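The reading period for the Kemlow Translation Fund closed at the end of May, and the list of supported titles has now been sent to all applicants. I served as one of the outside readers this year and set down these notes for colleagues who intend to apply in the next round.

## What was submitted

The fund received 17 complete applications, of which 16 met the conditions on length and rights. The remaining file lacked a signed letter from the rights holder and was returned to the translator, who may submit it again. Short fiction made up the largest group. Poetry was poorly represented, and there were no plays.

Each applicant was asked for a sample of 1000 words and a statement of no more than 500. Several statements exceeded the limit. Readers were instructed to stop at the limit, and I did so.

## How the files were read

Every sample was read twice, once against the original and once in English alone. Magdolna Mészáros and I shared the Hungarian files. Leonora Tagle read the Tagalog and Cebuano submissions with Angelica Gatchalian, and their written comments were the most detailed of the round. Where two readers disagreed, the sample went to a third person without the earlier scores attached.

Disagreements concerned dialogue more often than narration. Forms of address caused particular difficulty. One translator kept all kinship terms in the original and added a glossary; another removed them entirely. I would have supported either choice had the statement explained it.

## Advice for the next round

Applicants are encouraged to choose a sample from the middle of the book. Opening chapters tend to be the most heavily revised part of any manuscript, and they say little about how the translator handles a long stretch of ordinary prose.

The letter from the rights holder should name the language and the territory. A letter granting "all necessary permissions" will be sent back.

Page numbers for the original should also be supplied. I spent the better part of an evening locating one passage in the Buzatu edition, which is paginated differently from the earlier printing.

Questions on eligibility should be directed to the fund's office and not to individual readers. I expect to post my reading notes on the Hungarian titles once the contracts have been signed. 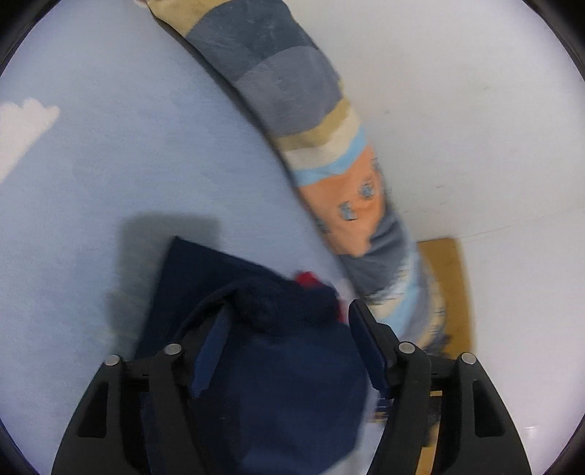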